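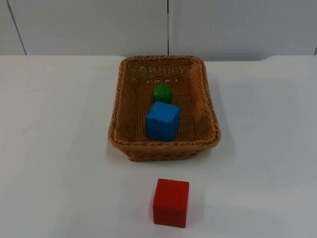 Rinau Tabletop Tidying Collection
Data card, revised 13th March

Summary

The Rinau Tabletop Tidying Collection records the putting away of small toys into an open woven basket. It was prepared at the Prestamville office of Ramalho and is intended for researchers who study everyday tidying, the sorting of household objects, and the ways in which a small container fills up. The collection holds 574 recordings, each of which covers a single tidying task on a white tabletop.

Contents

Each recording is stored in its own folder, together with a short text file giving the instruction for the task and the order in which the toys are to be put away. Folder names follow the order of recording and carry no other meaning.

Objects

Basket. Rectangular and shallow, with rounded corners and a thicker braided rim. Tan to caramel brown. The sides slope inward, so the floor of the basket is smaller than its opening. Users who measure free space should work from the floor.
Ball. Green, smooth, and glossy. It may roll when placed, and its final position should be read from the last part of the recording.
Cubes. Wooden, one red and one blue. In the label files they are listed as cube_red and cube_blue.

Tasks

Instructions are written in plain English. The following wordings are typical:

Put the red cube in the basket with the other toys.
Take the ball out and leave the cubes where they are.
Put everything away, starting with the ball.
Empty the basket onto the table.

Tasks that begin with a partly filled basket are marked "partial" in the label file. Tasks that begin with all toys on the table are marked "open."

Labels

An object is labeled "in" when it rests on the basket floor or on another object that does so. It is labeled "rim" when it touches the braided edge and has not settled inside. All other positions on the table are labeled "out." Labels were assigned by Jolene Wihongi and Ojārs Rebane, working separately. Differences were settled by Leonie Pomare, whose decision is the one recorded. Notes on disputed cases are kept in the file labels_notes.txt.

Known limitations

The ball and the cubes can hide one another when they sit close together in the basket. Labels for a hidden object rely on the recording as a whole and should not be checked against a single still.

In 17 recordings the instruction file names the wrong cube. These have been left in place and are listed in errata.txt. A further six recordings end before the last toy has been put away and are marked "incomplete." They should be left out of any measure of task completion.

The collection uses one style of basket. Results should not be taken to apply to deep bins, lidded boxes, or bags.

Versions

Version 2 replaces the first release in full. The label "rim" was added in this version, and files from the two releases should not be combined.

Access and contact

Requests for access should be addressed to Trudy Halliday, Records Office, Ramalho, Prestamville. Corrections to labels should be sent to Rawiri Hollis and should give the folder name and the object concerned. Accepted corrections will appear in the next release, planned for June.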